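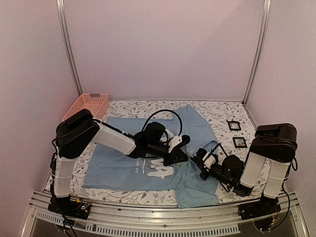 Stuck Lug Nuts, Seized Bolts and Other Tire-Change Problems

Most of these tips apply to passenger cars and light trucks with steel or alloy wheels. Check the owner's manual for the torque figure and the jacking points before you start. Work on level concrete with the parking brake on and the opposite wheel chocked.

Break the nuts loose before lifting
Give each nut a quarter turn while the tire is still on the ground. With the wheel in the air it will spin, and pulling hard on a long bar can rock the car off the jack. Leave the nuts snug until the jack stand is in place.

Use a six-point socket
Twelve-point sockets slip on worn corners. A six-point impact socket grips the flats and costs little more. If the nut has a thin chrome cap over a steel core, the cap may have swelled with rust underneath, and the usual size won't go on. Tap on the next size up, or pry the cap off with a cold chisel and measure what is left. Replace capped nuts with solid ones when you can.

Penetrating oil
Spray the exposed threads where the stud comes through and leave it overnight. Ten minutes does very little. Keep the oil off the brake rotor and pads. If some gets on the rotor, wipe it down with brake cleaner and a clean rag. Wipe the threads dry before the nuts go back on, as oil on the studs throws off the torque reading.

Rounded nuts
A twist socket with reverse-cut flutes will take off most rounded nuts. Hammer it on squarely and use a breaker bar, steady pressure, no jerking. The Caltov set I keep in the trunk has 6 sockets and has dealt with everything except one nut on a utility trailer, and that one had to be split. Drive the old nut out of the socket with a punch from the square end.

Wheel stuck to the hub
This is common with alloy wheels after a winter of road salt. Put two nuts back on, finger tight and then backed off a couple of turns. Lower the car until the tire takes some weight and turn the steering wheel a little each way. For a rear wheel, sit on the ground and kick the tire sidewall with your heel, left side then right side. Keep the stands under the car and your legs out from under it.

Clean the hub face with a wire brush before refitting. A thin smear of anti-seize on the center ring is enough. Keep it off the studs and the seats of the nuts.

Tightening
Start every nut by hand. Go around in a star pattern, first snug, then to full torque with the wheel on the ground. Check again after 50 miles. On my truck the figure is 94 foot-pounds, but yours may be well off that, so look it up.

Locking nut keys
Keep the key in the glove box in a zip bag with the code card. If the card is missing, photograph the key pattern now, next to a ruler. Don't use an impact gun on a locking key. The pattern is shallow and it shears.

Storing the tools
Wind the click-type torque wrench back to its lowest setting before it goes in the case. Wipe sockets with a lightly oiled cloth.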